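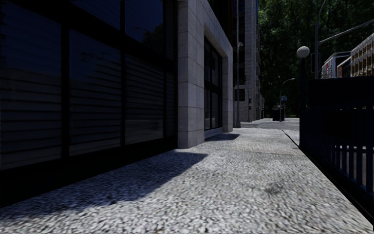
Sim, forward view from the delivery robot on the stone pavement. Clear run up to the junction.

December, 2 pm start. Teleop demos in the simulated town, me driving, Vichien on the log. Really pleased with this one!

Aim was to get enough hand-driven runs for the Skurow policy to learn plain pavement following before we ask it for anything cleverer. Target was 100 episodes and we got there with time to spare. Saturnino's new thumbstick curve is a joy – small corrections come out small at last, and I've stopped wagging down the straights like a puppy.

Notes on driving style, as Apinya will be cleaning the data:
- Held a steady line between building side and kerb side. No hugging the glass.
- Kept the stick moving gently through the shadow edges. Last month's policy braked at every hard shadow, and I think it learned that from me.
- Slowed early for pedestrians, then rolled on at the same pace.

Vichien wants more runs with signs, poles and roadworks near the kerb, and I agree. The old set is far too tidy.
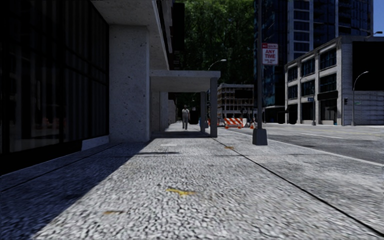 Stick lag was 700 ms at first, horrible, like steering a barge. Leire found Zoko was still recording the full-size depth stream to the shared disk. She switched it off and the lag went away at once. The runs from before the fix are tagged "laggy". Please don't train on them, though they might be handy for a recovery set.

Two episodes binned: I clipped a pole in one and let go of the deadman in the other. My fault both times.

Tried a quick replay of the best run with the policy in shadow mode, guessing my steering without touching the wheels. Its guesses sat very close to mine on the straights and went vague at open corners, where I'm vague too. Need to agree with Rosalía where we aim when the pavement opens out. 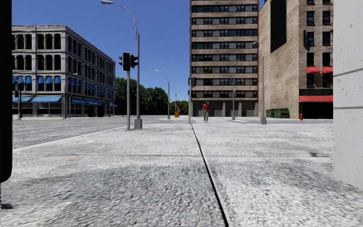
To do
- Saturnino: save the stick curve as the default profile
- Apinya: trim the idle seconds at the start of each episode
- Me: corner runs, slower, same line every time
- Ask Rosalía about crossings on red, wait or end episode?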